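The Ferry to Trodside

Solène Renaud had promised her grandmother she would come back to Trodside before the apples were in, and it was September already, with the trees along the ferry road bent nearly to the grass, so there was no putting it off any longer. She took the afternoon boat, the slow one, and sat outside on the bench by the life jackets with her bag between her feet and a paper sack of plums from the stand at Vilten going soft in her lap.

The island had 300 people on it when she was a girl and it could not have had many more now. She knew the man who threw the rope, or knew his father at least, and he nodded to her as if she had only been over to the mainland for a haircut. Eleven years, that haircut. She laughed out loud at the thought of it and then had to pretend she was coughing.

Her grandmother's house stood at the top of the lane, past the old Joubert bakery, and the key was where it had always been, under the blue flowerpot with the chip in it. Inside it smelled of floor wax and pears. There was a note on the kitchen table in that big leaning handwriting - "Gone to Flovard for the eyes. Back on the late boat. Soup on the stove. DO NOT touch the clock."

Solène looked at the clock, naturally. It was the tall one from the hall, and it had stopped at twenty past four, and she remembered very well that it had said twenty past four at her First Communion, and on the morning she left, with her mother crying into a dish towel and everybody talking about sandwiches. She had never once asked why. In a family like hers you could go your whole life walking past a thing like that.

She ate two bowls of the soup standing up. Then she carried her bag to the little room over the porch, where she had slept every summer until she was nineteen, and opened the window to let the evening in. You could hear the water from there, and somebody's radio, and a dog going on and on about something down by the boats.
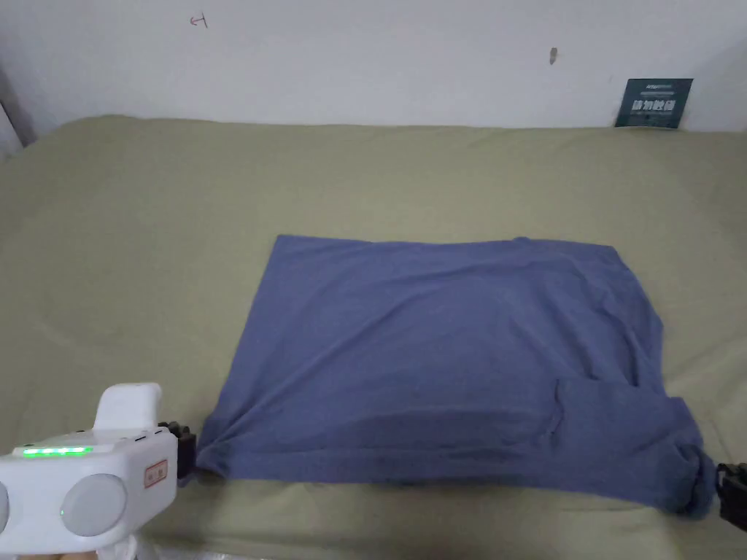
She unpacked slowly, the way you do when you haven't decided how long you are staying. She had told the office a week. She had told herself a week as well, but she had packed the good sweater and the heavy boots, and all the letters, tied up with kitchen string, and nobody needs letters for a week.

It was dark when she heard the gate. She went down in her socks and there was her grandmother in the hall, smaller than she ought to have been, with a patch over one eye like a pirate and her hat still on.

"You touched the clock," said her grandmother.

"I didn't!"

"Well, why not?" The old woman put down her purse and held out both arms. "I've been waiting years for one of you to touch it. Come here, and then fetch me the little key from the sugar bowl."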